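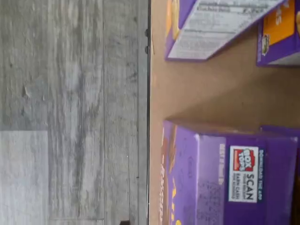 About us

Hi! We're the Skornbridge Robotics Club, and if you're reading this you're probably a student wondering whether to sign up, or a parent wondering where your kid goes after class. Welcome either way! I've been in the club long enough to have opinions about tape, so I got the job of writing this page.

We started with 2 laptops and a hand-me-down wheeled robot named Igwe that only liked turning left. (Igwe is retired now and lives on top of the filing cabinet. New members are expected to say hello.) These days we work on arms, and our big project is called Lukora. The idea is simple to say and kind of maddening to do: get a robot to tidy up a store shelf the way a person would, with real groceries, in real packaging, all squeezed in together.

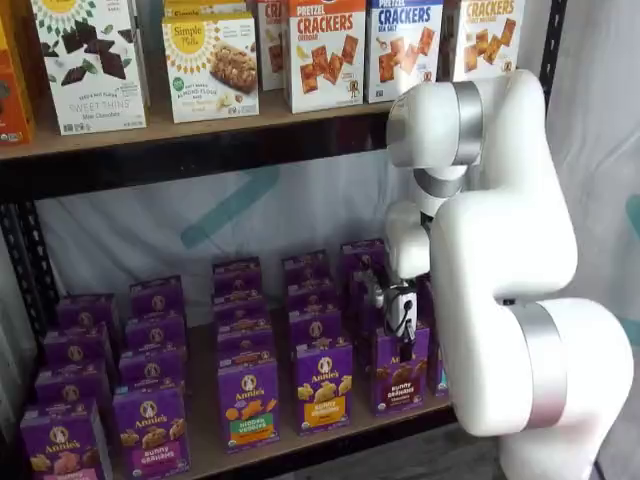
Everybody gets a turn at everything. You might spend one session writing code and the next one restocking shelves, and I promise the restocking is more fun than it sounds. Beginners usually start by driving the arm themselves, very slowly, with someone more experienced next to them, and then move on to planning a grasp and letting the software try it. You don't need to know any programming when you join. I didn't! I came for the snacks, stayed for the arm, and somewhere in the middle I learned Python.

We keep a log of every attempt we make, good or bad, and as of this update we're at 3,145. Reading back through the early ones is pretty humbling. Attempt 199 just says "no" with a lot of exclamation marks.

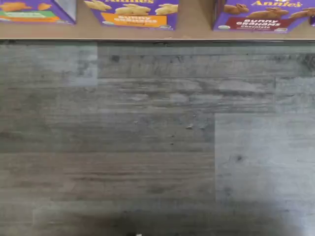
Our favorite problem right now is gaps. People are great at looking at a shelf and knowing what's missing and what just got shoved over, and a robot has to be taught all of that. Take the Annie's row: there's a skinny space next to the Honey Bunny Grahams and a much wider one between those and the Chocolate ones, and the software has to decide what to do about each. Does another box fit there? Should the neighbors slide over? We've had some long arguments about this, and if you like arguing about boxes you'll fit right in.

In May we take Lukora to the Skornia Challenge, where student teams run their robots in front of judges and, scarier, in front of other students. Scoring goes up to 300 points. Our goal is to finish every round without anyone hitting the stop button.

Want in? Come by the lab after school and ask for the club, or leave a note in the robotics mailbox at the front office. Closed-toe shoes, please, and tie back long hair. We have spare safety glasses.

Page updated January 21, 2019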